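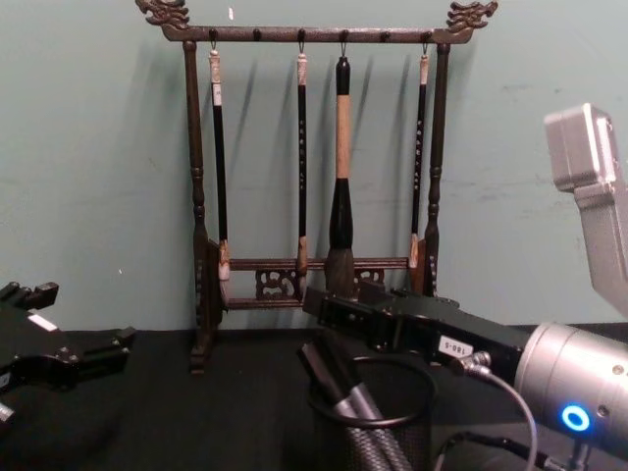 Do you need to hold out whole objects to know if a manipulation policy generalizes, or is it enough to hold out positions? Whole objects. Held-out positions told us very little, and this thread goes through why, with the numbers.

Setup first. The policy comes from our Jerell codebase, trained by imitation on teleoperated two-arm episodes. The full set is 1462 episodes. All of them are pick, hang or put-back tasks on small desk items: brushes, pens, tools, clips.

The usual split in our group was by position. Same objects in train and test, but the test layouts were moved to spots the policy had never seen. We called that the Wadby split, after the room where it was first used, and the name stuck.

The new split is by object. Every episode containing a held-out object is removed from training, including the ones where that object just sits in the background. That last part matters more than I expected. Leave the background episodes in and the test isn't clean.

After removal we had 774 episodes left to train on. That's a big cut, so the obvious complaint is that any drop comes from having less data. To check, we also trained a position-split policy on a random 774. Same size, same number of steps, same everything else.

Evaluation was 900 real rollouts, 300 per policy: full position split, size-matched position split, object split. Success means the item ends where it should and is released without being dropped. A second person scored from video without knowing which policy was running.

Results:
Position split, full data: 81% success
Position split, size-matched: 76%
Object split: 43%

So the smaller data set costs five points. The other 33 come from the objects being new.

Brushes were the hardest group. They hang, they swing when touched, and handle thickness changes a lot from one to the next. The object-split policy would often line up fine and then close too early. On a thin handle that's recoverable. On a thick one it pushes the brush off line and the retry starts from a worse place.

We tried 4 fixes. More image augmentation: no change. Wrist camera only: worse. Adding gripper width to the input: up six points. Slowing down the last stretch before contact: up four. The last two together gave nine, so they overlap a little.

Things I would not claim from this. It's one lab, one pair of arms, one type of gripper. The held-out objects were picked by hand before training, and a different pick would move the numbers. We plan to rerun with random picks in November.

Practical note if you want to do the same: tag objects per episode at recording time. We did it afterward with Aryee, our labeling tool, and it took longer than the training did. Movix, the recorder, now asks for the tags before it will start an episode.

Split files and the scoring sheet go up with the preprint. Rollout videos too, failures included.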